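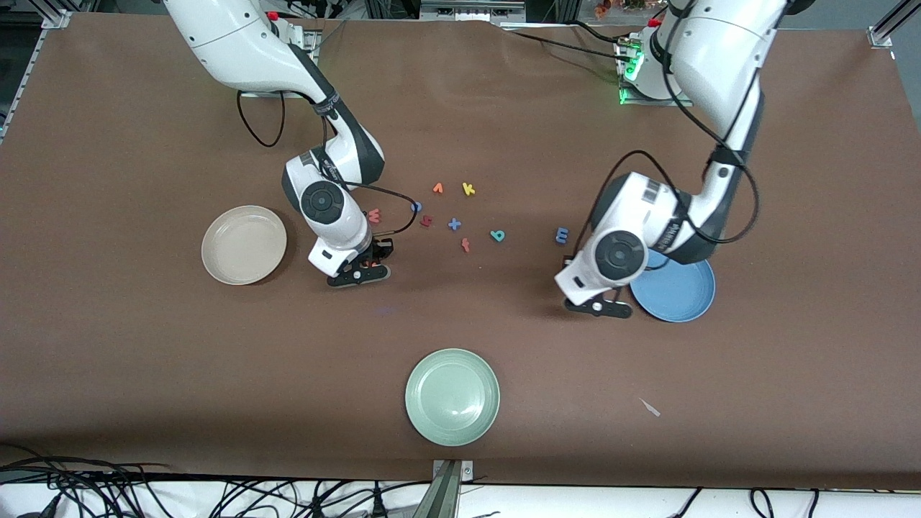
Teaching by hand, teaching by remote - notes for Cotitz talk, Jun 1, 2024

Slot is short. Don't read the slides out. Water first.

Opening: who here has taught a child to lay a table? You don't write it down. You take their hand, or do it once and let them copy. Same two choices with an arm.

Slide 2. By hand. Motors go slack, you hold the wrist and push it through the job. Good: you feel the weight, feel when the fingers touch. Bad: your own arms end up in the camera view, and two arms at once is a pig. Say the shoulder thing, gets a laugh.

Slide 3. Remote. Operator sits back, moves a pair of handles, arms follow. No touch, so people go slow near the table. Hover, dither, then grab. The robot learns the dither too!! (pause here)

Slide 4 - letters and plates. Foam letters, three plates, two arms. Why letters: soft, cheap, awkward shapes, land any way up. Sorting sounds dull, but which arm takes the ones in the middle? Operators at Medrano all chose differently. We had to write a rule. Nearest arm, other one keeps clear.

Numbers, quickly. 1229 demos recorded since March. 600 kept at first pass. 314 of those by hand, rest remote. Somebody will ask why so many binned - mostly late starts, dropped letters, operator chatting. Not the robots fault.

Slide 6. Prillow = our labelling tool. Don't demo it live, wifi here is bad. Just the screen grab.

What we'd change: shorter sessions. 4 operators is too few, their habits show. Keep some fumbles in, with the recovery, or it never learns to recieve a bad grasp and try again (reword that).

Thanks to Forkska for the loan of the room. Questions. If none, ask them about left-handed operators.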